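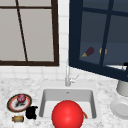 Figure 5. Kitchen sink with a single upright faucet and a tiled backsplash (rendered view).

4.2 Rinsing habits and the evening peak

We were delighted by how much the water diaries told us. Households in Kumia filled in one line each time somebody turned on the kitchen faucet, and by the end of May we had 2,291 usable entries from 67 homes. Meter readings alone would have shown us a large evening peak. The diaries let us see what was inside it, and a good part of it was rinsing: short bursts of running water between the end of the meal and the start of the real washing up.

Lemlem Berhe coded the entries by hand and sorted them into 7 kinds of use. Two of these, "rinse before washing" and "rinse and leave," had been a single category in our pilot. Splitting them was the best decision we made in the whole study!

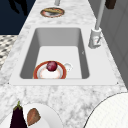 People who rinse and leave describe the sink as a place to keep things, and their entries are wonderfully detailed on this point. They write about soaking, about whose turn it is, about the pot that stays until morning. A plate and a cup on the basin floor, such as the plate with the reddish-orange rim near the front of the sink and the small white cup touching it, would count in our coding as two items left, whatever their size. Homes that often left one or two items also reported more short rinses the next morning, and we had not expected the link to be so clear.

The second group rinses only when the washing up is about to begin. Their bursts come close together, often with the faucet left running from one dish to the next. In the Bilyk district, where many kitchens are shared between two generations, both patterns turned up under the same roof, and several diaries include lively notes from one family member about the other.

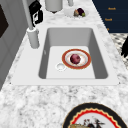

Age explained less than we had guessed. Meal size explained more, and so did the time of the meal. Homes that ate after 8 p.m. were far more likely to rinse and leave, even when only one person had cooked.

Robel Weldu then compared the diaries with meter data from the same streets. The match was very good for the evening and weaker at breakfast, when people seem to forget to write things down — we certainly would.
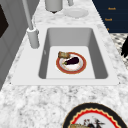
For this reason the breakfast entries are left out of the model in Section 5, though they are kept in the diary tables.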